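Review: Saarinen Reissue Box, Cavix Recordings
2024-12-29

Cavix Recordings has completed its reissue program for the Jovstead electronic catalog with a boxed vinyl edition of Saarinen, the duo's second album. The set holds 10 sides of music, a printed booklet and a download card. It was supplied to our listening library in March and has been in regular use there.

The new transfer is the main reason to consider a purchase. Bass lines that were blurred on the first pressing are now firm, and the drum programming on the second disc has regained its edge. Surface noise was low on all sides of our copy, number 416 of an edition of 1,947. 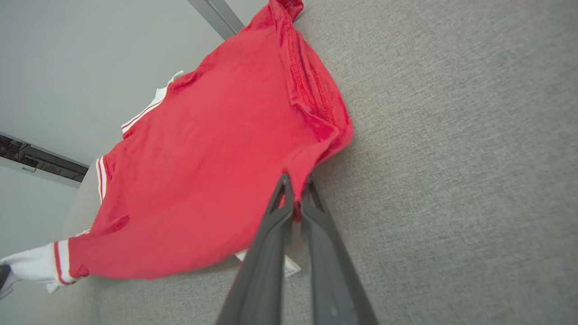 Flistitden wrote to us that the original pressing still has the better top end, and that the hi-hats on the title track sound dull on the Cavix version. We compared both and find the difference small, though it can be heard on good headphones.

The booklet runs to 126 pages and is well edited. Studio notes are reproduced in full - including the tempo charts for the live sets - and the credits have been corrected. 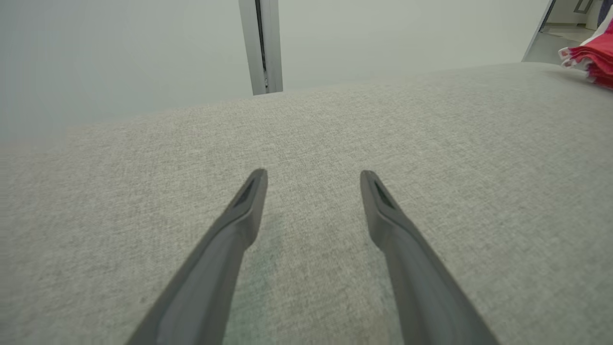 The packaging is less successful. The inner sleeves are tight, and two discs could not be removed without touching the grooves. Cavix offers replacement sleeves on written request.

Recommended for libraries and for collectors who do not own the first pressing.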